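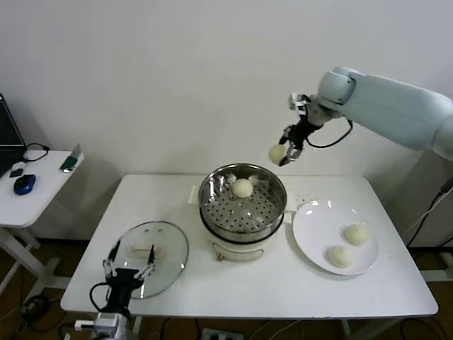 Steamed buns at the open day. One bun is in the gripper, two are on the plate.

1/ I went to the open day of the Vosel lab in Burnthorpe and I promised some of you a report. I will write it in short pieces. English is my third language, so please be patient with me.

2/ The lab is on the upper floor of the old Khattak building, behind the bus station. You ring, you sign a list, you get a sticker with your name. I was early and I could choose my place, which was good, as later the people stood in two rows.

3/ There were 9 demonstrations on the programme. Most were slides and short films. I had come for the kitchen one, because I cook for a school and I wanted to see what these machines can do with soft food.

4/ The set-up is very plain. A white table, an electric steamer, its glass lid, a white plate and some buns. Two arms. The left one was waiting at the lid with open fingers, and the right one had the buns as its work.
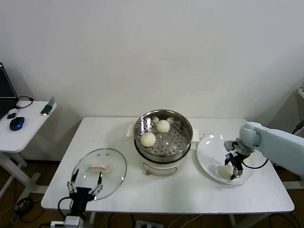
5/ WHAT THE TASK IS

The robot must bring buns between the plate and the steamer and place them on the tray with the small holes. For a person it is nothing. But a bun has no handle and no corner, and if you press it, it stays pressed.

6/ I asked how hard the fingers close. The engineer answered that the force is set low and that they spent most of last August only on this question. Too little and the bun slips, too much and you have a pancake. These were her words, more or less.

7/ She also told us that the programme is called Ernaria. I asked what the name means and she did not know, it was chosen before she arrived.

8/ A boy near me asked if the robot can taste. The answer was no. He was disappointed, and I think a little bit the engineer also.

9/ Each gripper has its own small camera at the wrist, and on a screen by the door they showed us what these cameras see. I found this more interesting than the arm itself. From down there the steamer looks like a tower and the plate
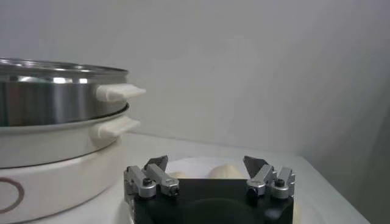
is half hidden by the robot's own hand. I had never thought about this. When I take something from a plate, my hand also covers it, but I already know where the thing is. The robot has another camera higher up, and it must put the views together. The engineer explained it with two cups and a pen and I understood it for the first time.

10/ About speed: it is slow. I say this without criticism. In my kitchen we put out 72 portions before noon, and with this arm the children would eat in the evening. They know it. For now they care that the bun arrives whole.

11/ What I did not expect: the lid is harder than the buns. Glass is difficult for a camera, it shows you what is behind it and also the light of the room. They have repeated the lid part 50 times with small changes and they are still not content with it. 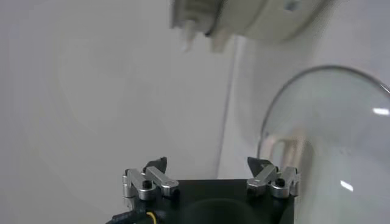

Photo: wrist camera, Vosel open day, Burnthorpe

12/ You see how near the glass comes to the fingers in that one, and how little there is to hold on to in such a picture. I would not like to learn cooking with only this.

13/ Some practical things, as two of you have asked. The entry was free. The stairs are steep, but there is a lift if you ask at the desk. Coffee was in the corridor, 3 kinds of biscuit, no buns for the visitors. I did ask.

14/ They want to do another open day in the summer and you can leave your address for the list. I left mine. If somebody from the school kitchens group wants to come with me, write me a message, I can take two people in the car.

15/ One correction to post 6: my colleague, who was also there, remembers "flatbread" and not "pancake". I leave both.

21 Feb 2022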